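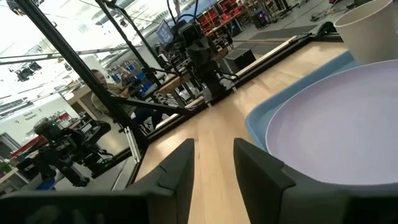
March 2023, plate and tray task, Altari bench

186 demos kept so far, 28 thrown out. Most of the rejects are the gripper closing early at the plate rim, so the lip gets nudged and the grasp comes in skewed. Igor slowed the approach over the last stretch and that batch looks cleaner in playback.

Wrist view still picks up glare off the timber. Leaving the lights alone for now — the policy will have to cope with it anyway.

Changed the start pose every 5 episodes, plate colour unchanged. Cup position needs more variety, it's been near the far corner too often.

Target is 800 before we retrain. Zdislava to check the labels on the rejects before they're archived.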